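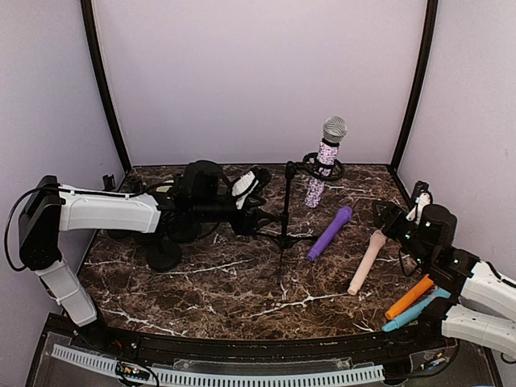 Microphone Table, project report
Bongani Nkuna and Ayanda Van der Merwe
Flostelgate course, 10/03/2020

Our task was to plan a table where singers at the school evening can find a microphone quickly. The budget was 400, and we had 6 weeks.
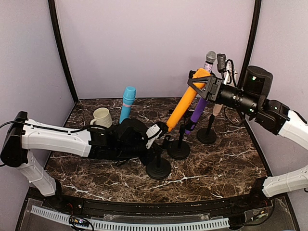 First we discussed the stands. Ayanda preferred round bases, as they need little space. The purple microphone stands upright on one of them, and we both found this position easy to see. 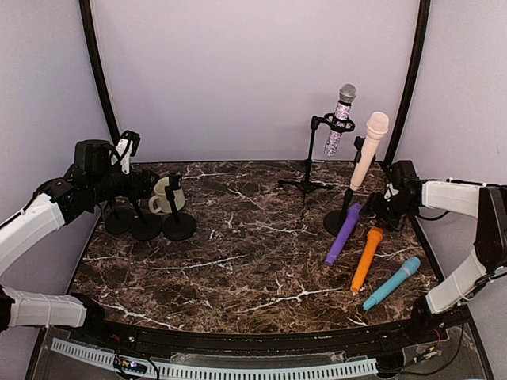

The tripod was my choice for the main singer. Its three legs take more place on the table, but the rhinestone microphone in the ring is high and easy to notice. For the light blue one, which lies flat, we still must choose a stand.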